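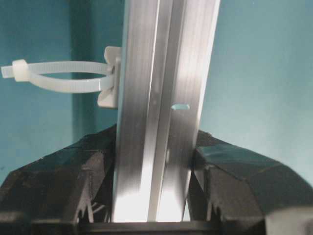 The robotics club at Zultotent started in December with 30 students and one goal, to make an arm do the small jobs in cable assembly. Their teacher, Nuala Lenihan, chose cable ties for the first term. It sounds easy. But a loop of white nylon stands out far to the side of the aluminum profile, and the two black fingers must hold the metal without touching the loop. The students call their arm Ren, and they have recorded 505 attempts with it.

"In the first month I only studied how it closes the fingers," says Qianru Gu, who is in her second year. She keeps the notebook, and 148 attempts in it are marked with a red pen. Most of these are about the angle of the wrist. 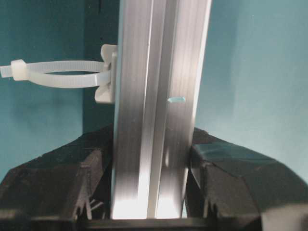

The gripper holds the profile below the cable tie mount.

In spring the club will go to the Gokov student competition.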